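Library > Textbooks > Software for Machines that Handle Things > Chapter 7

Search this book Go

Chapter 7
Deciding When to Close the Hand

If you have worked through the book in order, you now have a program that can find an object, plan a path to it and bring a pair of grippers to rest somewhere sensible. I hope you are pleased with it. Most of my students are, right up to the afternoon when they ask it to pick up something soft, and then there is usually a long silence from the far end of the lab and somebody comes to find me.

This chapter is about the small stretch of time between arriving and holding on. It sounds like nothing at all, and for a wooden block it very nearly is nothing. The block has a width, the jaws have an opening, and so long as the second is bigger than the first you may close whenever you like. Cloth is a good deal less obliging. It has no width you can rely on, its edge moves when you nudge it, and a folded piece has several edges lying on top of one another, any of which might be the one you take hold of (or you might take all of them, or the top one and half of the next, which I have seen more often than I would like).

I first got interested in this while working with Lacey Treloar on a planner we called Jillow. Jillow was written for boxes. It treated reaching and grasping as one long movement, with the closing of the jaws tacked on at the end like a full stop. When we moved it over to towels it did something rather comical: the left side would close a touch early, tug the fabric towards itself, and leave the right side shutting firmly on air. We spent most of April adjusting the timings, and Lacey, who is more patient than I am, finally pointed out that no timing would do. The two sides had to wait for each other, and our program had no place in it for waiting.

So we gave it one. We split the movement into named stages, and the stage that mattered most was the one we had never written down before. We called it "poised". A program is poised when both grippers are beside the thing they mean to hold, level with each other, pointing inwards, and touching nothing.
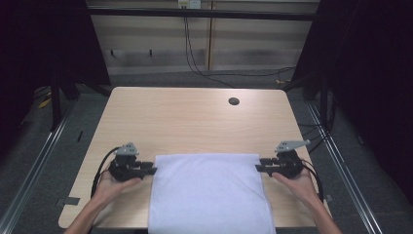
Once that stage has a name you can ask questions of it, and this is where the software becomes interesting. Are both sides ready? Has the cloth stayed where the camera last found it? Is the gap on the left close enough to the gap on the right that a straight push inwards will meet both edges together? Each of these is a short test, easy to write and easy to read back a month later, and if any of them fails the program can back off gently and try again with no harm done. You can't say that of a program that has already got hold of a corner.

Demonstrations by hand help a great deal here. People slow down before they take hold of soft things, and a recording keeps that pause for you. In the Stukedex recordings that go with this chapter there are 159 folding attempts, and in many of them the pause is easy to find by eye on a plot of hand speed. Finding it by program takes more care, as section 7.3 will show, for people also pause when they are thinking, or when someone speaks to them.

You will need the code from Chapter 5, with the pose filter switched on. Please check that it is on before you begin – I have lost whole mornings to this myself. The filter may lag behind the true position by up to 200 milliseconds, and in section 7.2 we shall work out what that delay does to our tests and how to allow for it.

7.1 Stages and the rules between them

Let us begin with pencil and paper. Draw a circle for each stage of a two-handed grasp: approaching, poised, closing, holding. Now draw an arrow wherever the program is allowed to pass from one to another, and beside each arrow write down what must be true before it may be followed. Don't forget the arrows that go backwards.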